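Tondside to require winter roof checks in converted metal buildings

Owners of converted metal-roofed buildings in the Tondside district will have to record roof moisture and ceiling fixings once each winter under a revised maintenance schedule that takes effect in November. The schedule applies to 130 buildings now used as workshops, studios, classrooms and offices. Most were built as unheated storage and have been insulated and lined since.

The district building office published the text on Monday. It replaces a general instruction to keep roofs "in sound condition" with a set procedure covering the outer sheet, the space above the lining, the ceiling panels and anything hung from the beams.

Condensation is the main concern. Warm indoor air reaches the underside of a cold metal sheet through gaps in the lining, and the water that forms there runs down to the nearest lap or fastener. In a storage building with steady airflow the amount is small and dries out. Once the same shell is heated and occupied for eight or ten hours a day, the moisture load rises and the airflow usually drops. 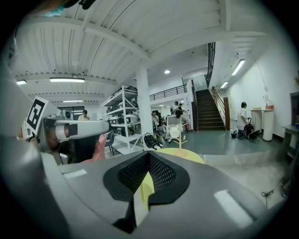
Nestor Pascual, senior plans examiner for the district, said the problem is often mistaken for a roof leak. "Owners call a roofer, the roofer reseals the sheet, and the stain comes back in the first cold week," he said. "The water was coming from inside the room."

The office reviewed repair permits for the Odell and Mackay industrial tracts before drafting the schedule. Resealing work had been repeated on several roofs where the vapor barrier had never been taped at the eaves. In two cases the insulation had to be removed and replaced along the full length of one wall.

Under the new procedure, the inspector takes moisture readings at the eaves, at the ridge and at every penetration, including vents, conduit and light fittings. Readings are to be taken before 9 a.m., with the heating off overnight where the use of the building permits it. Any area above the limit set in the schedule must be opened and examined within 30 days.

Buildings with a floor area under 450 square feet are exempt from the ridge reading but must still be checked at the eaves. Buildings with more than one tenant need a single record for the whole roof, held by the owner and available to each tenant on request.

A second section deals with suspended loads. Lights, ducts and heaters added after conversion must be fixed to the structure and not to the lining. Owners are asked to keep a sketch showing each fixing point. Where a beam carries equipment that was not in the original permit drawings, the sketch has to be signed by a licensed engineer.
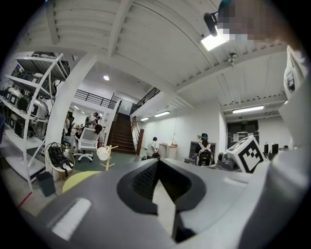 A light panel and a small round fixture at a white ribbed ceiling and beam.

Ribbed and corrugated linings are treated separately from flat board. Their profile leaves open channels between the panel and whatever it is fixed to, and air can travel along those channels for the length of the building. The schedule calls for closure strips at both ends of each run. Foam strips are accepted if they are continuous – short pieces pushed in between the ribs are not.

Cost was the main objection raised during the comment period. The building office puts a first inspection at about $1,875 for a mid-sized building, including the fixing sketch. Later inspections should cost less, as the sketch only needs to be updated when something is added or moved. Owners who submitted comments asked for a two-year interval. The office kept the annual check but will move a building to the longer interval after 3 consecutive clean records.

Jeriler, a maintenance contractor that manages several units on the Mackay tract, asked for guidance on rooms where heating can't be shut off overnight. A supplementary table of limits for continuously heated rooms is being prepared and will be added to the schedule before it takes effect.

Record forms are available at the permit counter. Completed forms can be returned in person or by mail, and no filing fee applies in the first winter.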